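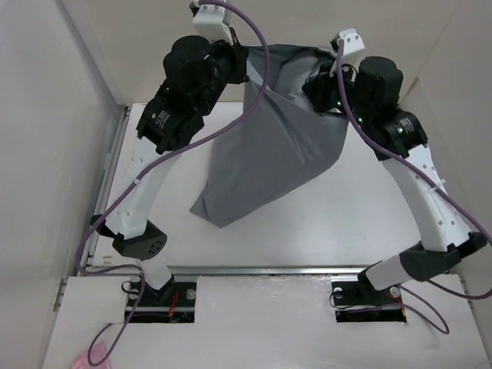

Übung 4: Zweiarmzelle einrichten und warten
Skript: Yuzhen Mao

Heute geht es endlich an die Greifer! Vor dem Einschalten beide Arme in Grundstellung bringen, Kabel am ganzen Arm entlang verfolgen — es darf nirgends spannen.

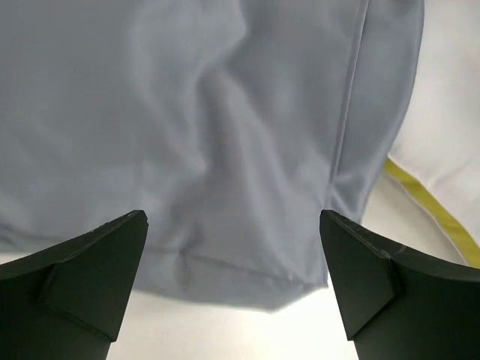 Die Fingerspitzen prüft ihr alle 60 Betriebsstunden. Kratzer an der Oberkante, wie am rechten Finger, kommen ins Wartungsblatt. Danach Öffnungsweite auf 70 mm stellen und dreimal leer schließen.

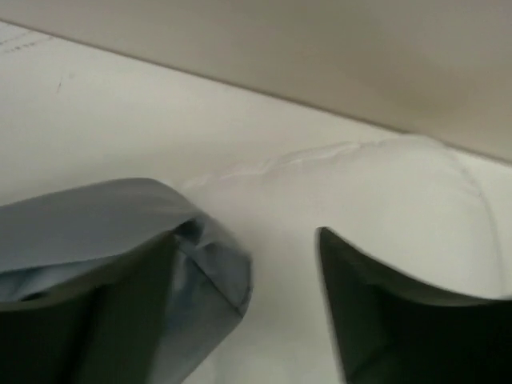
Erst dann folgt der Versuch mit Stoff, 21 Durchgänge, Werte notieren. Viel Spaß dabei!

Kategorie: Robotik / Übungen
2 Kommentare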